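Kitchen scrap bins: is the Lamisora caddy worth it?

Started by nermin_d
June 29, 2019

nermin_d wrote:
Our town starts curbside food scrap pickup soon and the flyer pushes the Lamisora countertop caddy. Charcoal filter, "odor lock" lid, the works. Has anyone had one for longer than the return window? I have trouble believing a lid does much once there's a melon rind under it.

MacBrayne wrote:
Had one for 7 months. The filter smelled like the scraps by week two. Replacements come in packs of 4 and you'll want all of them. Pass.

berenice_m wrote:
I disagree with Angus. Mine is fine, but I empty it every night and wash it. Maybe he let his sit?

MacBrayne wrote:
If I have to empty it every night, what is the filter for? You could use a soup bowl.

melq188 wrote:
That's where I ended up. I quit buying caddies in May and went to a plain open tub, no lid at all. Scraps go in while I cook, then out to the pail in the garage. 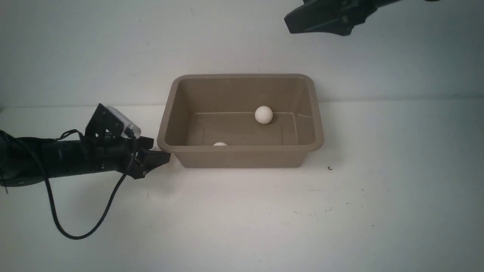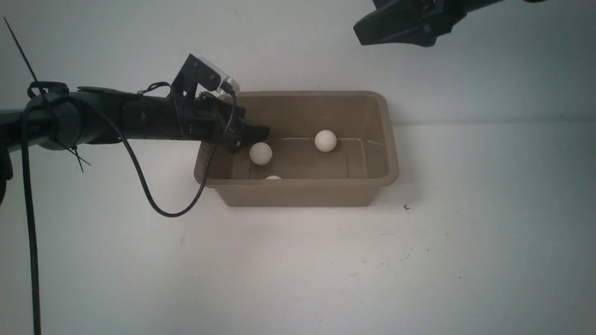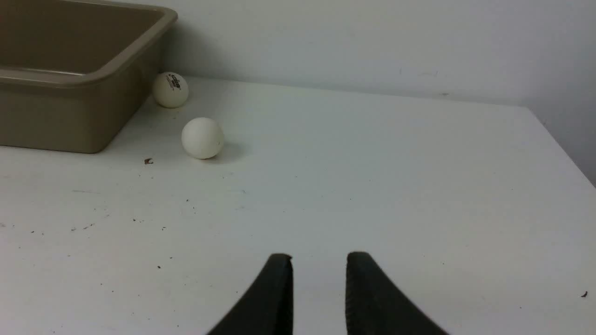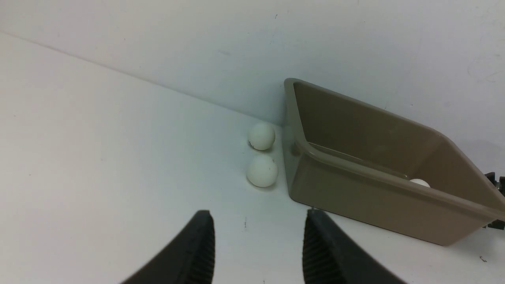

Tan plastic, rounded corners, thick rim.

The rounded corners matter more than any filter. My old square one had a seam in the bottom that never came clean, and I went at it with a toothbrush more than once.

domnica_s wrote:
No lid in summer? You must not get fruit flies. I tried an open bowl for a week and had to throw out a whole bunch of bananas.

melq188 wrote:
I get some. I got them with the lid too – they were just inside it when I opened up.

berenice_m wrote:
One bowl for one week isn't much of a test, Domnica. Were the bananas already out on the counter?

domnica_s wrote:
They were. I still blame the bowl.

nermin_d wrote:
What about liner bags? The flyer says Deleck bags are accepted, but a neighbor told me the hauler pulls every bag out.

MacBrayne wrote:
Call and ask. I wouldn't buy a box of 100 on the word of a flyer. Newspaper works for me.

nermin_d wrote:
Will call. Holding off on the caddy for now.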